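Skin & Body > Dry Skin Talk > Hand and Foot Creams

Clornero overnight hand cream, the new formula: who's tried it?
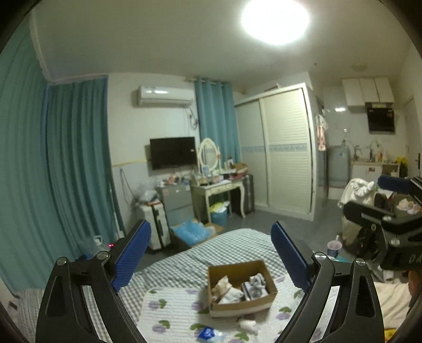 January 2026, started by Debora Mazza

I have been using the Clornero overnight cream since last May and I'm on my third tube, so I guess that makes me a fan. The third one is the new formula and I love it even more than the old one! It goes on thick, it sits there for a minute like it's never going to sink in, and then you wake up and your knuckles feel like they belong to someone else. I wash my hands over 40 times on a work day (dental office) and by this point in the winter I normally have cracks along both thumbs. This year I have one tiny one.

The new one smells less like almond and more like plain soap, and the cap is a flip top now. Price went from 13 dollars to 18 where I shop, which stings a bit. Has everybody else made the switch yet? And do you put anything under it? I've been doing a few drops of the Avar oil first and I can't decide if it's helping or if I just like doing it.

pinecone_knits wrote:
Yes to the oil! But I do it the other way around, cream first, then oil on top once the cream has gone tacky. Somebody on here told me years ago that oil goes last and I've stuck with it ever since. My nails stopped peeling within a few weeks. I also rub whatever's left into my elbows, so nothing goes to waste.

I can't use the new Clornero though. It pills on me. Little gray crumbs all over the pillowcase. Old formula forever, and I bought four tubes when the drugstore was clearing them out.

marlow77 wrote:
Pilling is nearly always too much product or too many layers. Try a pea-sized blob on damp hands with nothing else. I had the same thing on day one and it went away when I cut back.

I'm going to be the grump about the price. 18 dollars for a small tube is a lot when the big Gurnstead tub is 275 ml and costs less. It's plain, it's greasy, no scent at all, and my hands have been fine on it through a lot of winters working outdoors.

Debora Mazza wrote:
Marlow, I tried the Gurnstead and I wanted to love it! It's great on my heels. On my hands it just never sank in, I was leaving prints on the fridge and the phone and the cat. But heels, oh my goodness, yes. Socks on over the top and off to bed.

pinecone, I'll try it your way tonight — cream first, oil after.

tessa_in_the_rain wrote:
Can I put in a word for cotton gloves? I was a glove skeptic for ages, they seemed fussy and I thought I'd hate sleeping in them. I got a cheap pair and now I can't go without. You use half as much cream because none of it ends up on the sheets. Wash them often or they get stiff and start to smell like old lotion.

Also for anybody with sensitive skin, the new Clornero has fragrance listed higher up than the old one did. I compared the two boxes. I was itchy between my fingers for two nights and quit. My sister uses it with no trouble at all, so take that for what it's worth.

Debora Mazza wrote:
Oh that's good to know about the fragrance, thank you! I threw my old box out so I couldn't check. No itching here so far.

hobbs_lane wrote:
Gloves made mine worse. My hands got sweaty and the skin between my fingers went soft and sore. I know everyone swears by them but they aren't for everybody.

What I do like is the Sitthichai balm, the one in the little tin. It's stiff so you have to warm it up in your palms first, and it smells of lemongrass, which I find really cheerful first thing in the morning. I keep one in the car and one by the kitchen sink. Not a night cream, more of an all-day thing.

marlow77 wrote:
Lemongrass on cracked skin? Ouch. No thank you.

hobbs_lane wrote:
I don't put it on open cracks, Marlow. Plain petroleum jelly on those until they close up, then back to the tin. Works for me.

pinecone_knits wrote:
OK I'm back to report. Damp hands, pea-sized blob, no oil. It did not pill! I still like the old one better because I miss the almond, but I take back about half of what I said. Marlow you may be a grump but you were right.

marlow77 wrote:
I'll take it. Still too expensive.

Debora Mazza wrote:
Ha! So glad it worked. I did cream then oil three nights running and I think my cuticles look better, though my thumbs are the same as before. I'm going to keep it up until the Avar bottle runs out and then do a couple of weeks without and see if I notice. And I've ordered the Sitthichai tin, so hobbs, I'm blaming you if I end up with one in every room.

tessa, which gloves did you get? The ones I've found so far are all huge on me.

tessa_in_the_rain wrote:
Mine came from the pharmacy, near the bandages, no brand name that I can find. Size small and they're still roomy. I ran them through a hot wash and they shrank just enough — maybe try that before you give up on yours.

Back to top | Contact the moderators | Copyright Dry Skin Talk, all posts belong to their authors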